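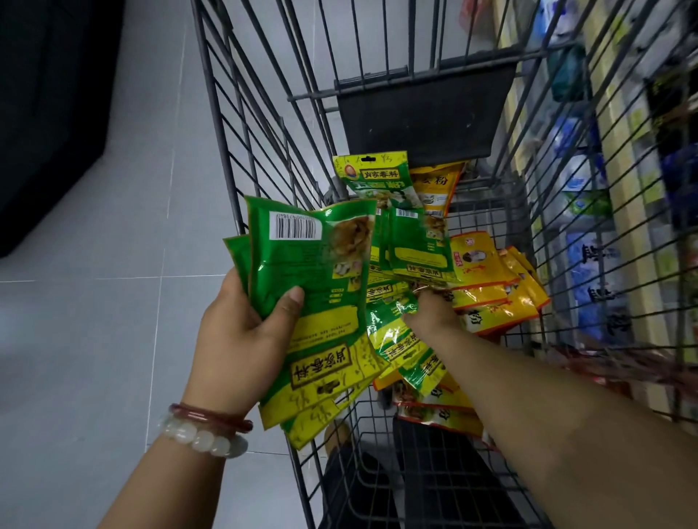 *Page last changed: October*

# Wanted: people who restock shelves and have opinions about it

Back in 2012, a man at a trade fair told me that shop-floor robots would be stocking the spice aisle within five years. I've stopped waiting by the phone. At Zullo we're now running a study called Plirnero, which asks a duller question: which parts of a stocker's shift could a machine take over today, and which would end with cumin on the floor?

We need 12 people for it. You should have at least 6 months of paid shelf work behind you, in groceries if possible. Engineers are welcome to apply, provided they have also stocked shelves.

Flat boxes on a pallet are fine. Machines are getting decent at boxes. Our trouble is with sachets, which slide, bend and pile up in a cart in whatever direction they please. You push a hand into the heap, come out with a stack and go on thinking about lunch. The best gripper we've tried so far came out with one packet, held by a corner, after a long think.
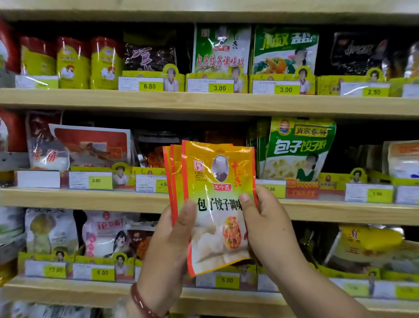 *R. Azevedo*

Then there's the shelf. Dumpling seasoning from one maker looks a lot like dumpling seasoning from another if you're a computer in a hurry, and the price tags don't always settle the argument. Our software sorted nearly 455 packets last month and was extremely confident about all of them. We'd like you to tell it where it went wrong.

**What you'd do**

- Work two morning sessions at our Bandetley test store, starting at 7 a.m.
- Stock, face and re-sort small packaged goods at your normal speed
- Watch a machine try the same job, and tell us what you'd have done

**What helps**

- Reading Chinese packaging (a big plus)
- Patience with slow coworkers

Sessions are paid, coffee included. You won't be training your replacement, at least on present evidence. To apply, leave a note at the Bandetley front desk with your phone number and the worst product you ever had to shelve.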